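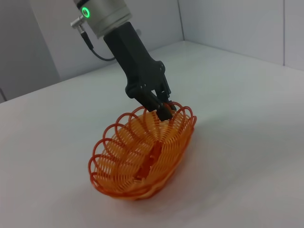

Filamance: progress of the arm table
by Thiện Phí, Prinotwood shared workshop

30 May 2023

In the March newsletter I wrote that the Filamance table would be ready for all members "quite soon". Several of you have asked me since then what I mean by soon, so I would like to tell where we stand.

The table is now in its final place, at the end of the Hoàng room, where the bench drill was before. The arm is bolted down and does not shake any more when it stops quickly. The white panels are standing at the back and at the sides. Two of them had to be cut again by 5 mm, as the floor in that corner is not level and I had measured only at the front. If you lean on the right side you will still feel it move a little. Please do not lean on it.

The cable at the wrist has cost us more evenings than any other part. In the first version it was too short, and when the arm turned far to the left the plug was pulled. Then we made it too long, and the loop came down in front of the camera. The present length is a compromise. I have put a paper with the measure in the drawer under the control box, so that the next person does not need to find it out once more.

For the exercise we use a wire basket. It was chosen by the members at the April meeting against my wish, I would have preferred a simple block. Now I must admit that it is a good object to learn with. The rim is made of open loops, so the fingers can go between them or close on them, and these are two quite different grips. A finger that comes down with a small error can still touch something useful, but the basket may tilt, and then the next attempt begins from another position than the program believes.

Up to now we have made 103 attempts with the new fingers. I do not give a success rate here, because we changed the closing force in the middle and the first half cannot be compared with the second. The notes are in the green folder and everybody may read them. My handwriting is not very good, please ask me if a word is not clear.

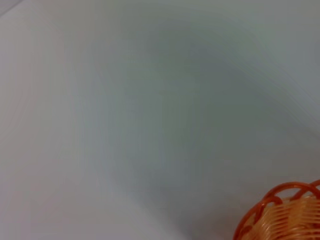

Filuveo, our small program for sorting the camera pictures, is the part where I need help most. It looks at what the wrist camera has recorded and decides which pictures are good enough for training. The first rule I wrote was too simple: it asked how much of the picture was filled by the object, and it threw away the rest. With this rule we lost many pictures which I now think we should keep. When only a piece of the orange rim is in the lower right corner and the remaining picture is pale grey surface, a person still understands at once in which direction the basket is. The arches of the rim are enough for it. I would like the program to learn the same, and therefore such pictures now go into a separate directory called "partly", where somebody has to look at them by eye. At this moment there are 739 files waiting in it.

To look through them is not difficult work and you do not need to know programming. You open a picture, you press one key if you can say where the object is, another key if you cannot. I did 300 in one evening with tea and the radio, and after that I was tired but not unhappy. If you have an old laptop at home, I can bring the files to you on a stick.

There is also a question of colour on which I would be glad to hear opinions. The basket has such a strong orange that one could find it by colour alone, without any learning. Some members say we should do exactly this and be finished. Others say that then the table can only work with orange things, and they are right too. I have for the moment left the colour search switched off, but the code is there. Whoever wants to try it should make a copy first and should not change the files in the main directory.

What we still need for the table:

A piece of rubber mat, thin, for under the control box.
A second emergency stop button, to be fixed at the left side. The present one is hard to reach when two people are working.
M3 screws, short ones. They disappear all the time. If you take the last ones, please write it on the board.
Somebody who can solder very small plugs better than I can.

The booking list for the table hangs at the door of the Hoàng room. Before your first time you must do the introduction with me, it takes less than one hour. Long hair has to be tied and the hands stay outside of the panels while the arm is switched on, also when it seems to be doing nothing.

Questions and corrections please to my pigeonhole or by mail to the workshop address.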